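From: Beatriz Vieira
To: Table and Linen list
Date: 15th November
Subject: Re: [table-linen] Grey mats and a bright plate?

Hello Aurora, and hello everyone,

Aurora Lobo wrote:
> I've been given a set of plates with big flowers on them, very
> cheerful, and I can't find a mat that doesn't fight with them.
> My patterned ones look dreadful. Would plain dark grey be too
> gloomy for a Sunday lunch? And which side does the cup go, if
> I'm not putting out wine glasses? My mother and my
> mother-in-law disagree.

Not gloomy at all! I went through exactly this in January, when my sister gave me her old plates and I spent a silly amount of time at Samonte holding one against every cloth in the shop (the girl on the till was very patient with me). Dark grey won easily. A red or a teal sits up beautifully on it, and it forgives gravy, which matters in our house.

I'd go for cloth over the wipe-clean sort, and don't fret if the edges go a bit wavy after washing. Mine have never come out of the machine square, and I stopped ironing them long ago. A stripe or two in the weave is fine as well, as long as the rest is plain – the plate covers most of the mat anyway.

For the cup, I side with whichever mother says top right, a little behind the knife. Fork on the left with the tines pointing away from you, plate in the middle, and leave yourself a bit of mat showing at the front.
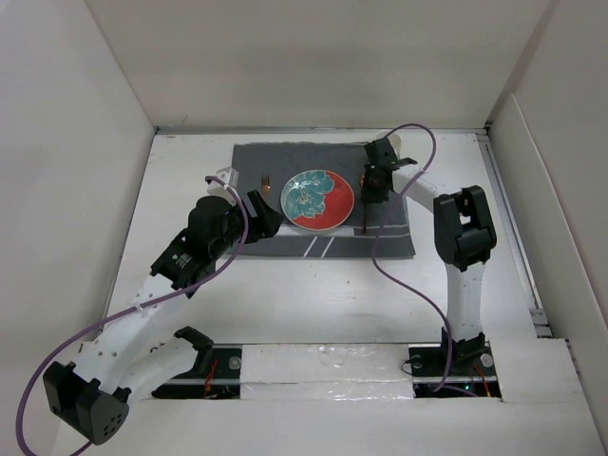 As for cutlery, do try copper if you can borrow some before buying. It's warmer than steel against the grey, and it picks up any red or orange in a plate very nicely. Matilde Carrilho had hers out at the autumn lunch and I've been envious ever since. She washes them by hand and dries them straight away, so bear that in mind if you have a houseful coming.

If you do want grey mats, I have 2 spare that I'd happily post to you, so you can try them under your own plates before you spend anything. Just write to me off-list with your address.

Love to your mother (both of them),
Beatriz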